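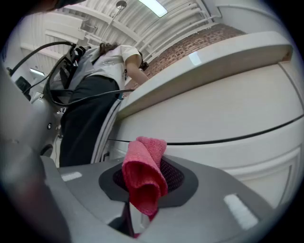
Farnomgate Housing Services Adds Kitchen Care to Its Move-In Program

FARNOMGATE, 9 April 2018 - Farnomgate Housing Services today announced that kitchen care will become a standard part of its move-in program for new tenants. The addition follows a trial held in January at the Urban training kitchen, and will be offered in all 16 buildings managed by the organization.

Under the new arrangement, every household signing a lease will be invited to a free session on the daily and weekly care of counters, cabinets and floors. Each session is limited to four households and takes place in a furnished kitchen, so that tenants may practice on the same kinds of surfaces they will find at home. Tenants who already hold a lease may also apply, and will be given places as they become available.

Farnomgate Housing Services manages 2,400 homes. Repainting and replacing cabinet doors has been one of the larger items in its repair budget for several years, and a review of repair records showed that much of the damage came from strong cleaning products and rough pads. The organization expects the sessions to reduce that kind of repair and to shorten the time a home stands vacant between tenants.

The cleaning kit

Each household that completes a session will receive a cleaning kit supplied by Zerska, a maker of household textiles. The kit contains washable cloths, a soft brush for grooves and corners, and a printed care card. Zerska has agreed to supply 295 kits for the first year of the program. Cloths are brightly colored so that those used in the kitchen can be kept apart from those used in the bathroom - a simple habit that the care card explains in words and drawings.

Replacement cloths may be requested at any building office at no charge.

Care of paneled doors

The part of the session given to cabinets was prepared with Grarska, the firm that fits kitchens in Farnomgate buildings. Tenants are shown how to wipe a painted door from the top down, how to follow the raised molding with a folded edge of the cloth, and how to dry the lower rail, where water tends to collect. Grarska advises against scouring powder on any painted surface. Grease near the handles should be removed with warm water and a small amount of dish soap, and the door dried at once with a clean cloth.

White doors with raised molding, set under a white countertop, are used for practice at the Urban training kitchen.
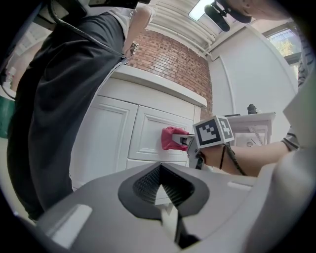
Registration

Tenants may register at their building office or by returning the form enclosed with the lease packet. Sessions are held in the morning and in the early evening. Children are welcome when accompanied by an adult, and interpreters can be arranged on request.

About Farnomgate Housing Services

Farnomgate Housing Services is a nonprofit landlord that rents and maintains homes for families, older adults and single tenants. Press inquiries should be directed to the communications office during regular business hours.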